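Categoría: Robótica y automatización > Hilos

1/ Bueno, prometí contaros cómo va la comparativa de pinzas y se me ha ido acumulando todo, así que abro hilo. Id a por un café, que ya sabéis que me enrollo (con cariño, eso sí).

2/ Las dos candidatas son la Gelau, de dedos blandos, y la Tuhiwai, de ventosa. Las dos van con el mismo controlador Maltlow, para que ninguna pueda echarle la culpa al cerebro. Es noviembre de 2020 y llevo desde abril queriendo hacer esto, imaginaos las ganas.

3/ El método es de andar por casa: 50 intentos por pinza, objetos mezclados en el cajón, y vale como acierto solo si la pieza llega a la otra bandeja sin caerse. Nada de "casi". El "casi" lo apunto aparte, con mucho dolor.

4/ Para los objetos busqué formas que se llevaran mal entre sí: un ladrillo azul de juguete, una pelota verde con hoyuelos, un bloque oscuro de tacto afieltrado... El brazo es un KUKA y el mazo de cables, como veréis, tiene personalidad propia.

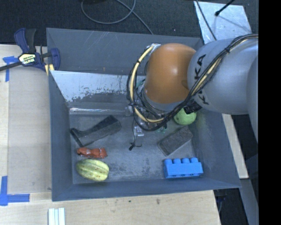
LO QUE VOY VIENDO

5/ La ventosa con el ladrillo, regular: los tetones le sientan fatal si lo pilla por arriba. Con caras lisas va como la seda, ¡da gusto verla! Con el bloque afieltrado, en cambio, pierde vacío y me mira con pena.

6/ Los dedos blandos perdonan muchísimo más. Eso sí, junto a las paredes inclinadas sufren, les falta sitio para abrir. He bajado la apertura a 81 mm y mejora bastante, aunque la pelota se me sigue escapando al rincón.

7/ El precio también cuenta, claro. El juego de dedos de repuesto me salió por 899 euros en Tellholm y tardó 15 días en llegar. No es para tirar cohetes, pero venía todo bien embalado y me cogieron el teléfono a la primera, que eso lo agradezco un montón.

8/ Me falta repetir la tanda de la ventosa con una copa más blanda. Si alguien ha probado las de fuelle con cosas rugosas, que me cuente, ¡os leo a todos!

Hilos recientes
- Controlador Maltlow: primeras semanas
- Cómo sujeto los cables de la muñeca
- Calibrar la cámara fija sin perder la tarde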